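**Desk mat** - a flat sheet laid over a desktop, sold to protect the surface and, more often, to decorate it. Makers such as Vavton claim a mat spares the desk scratches and ink. Kumaresan Thevar, who compared covered and bare desks over 365 days, found little difference on painted tops.

Printed mats, with gingham checks or cartoon characters, are said to keep a desk tidy. The evidence is thin. In practice the mat becomes one more place to put papers and folded clothes. 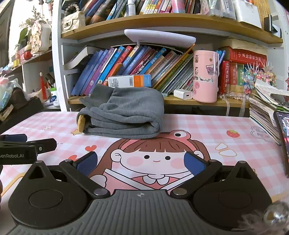

Does a patterned mat make a desk easier to keep clear? Probably a little harder, as small things are easily lost against a busy print - plain mats show clutter sooner.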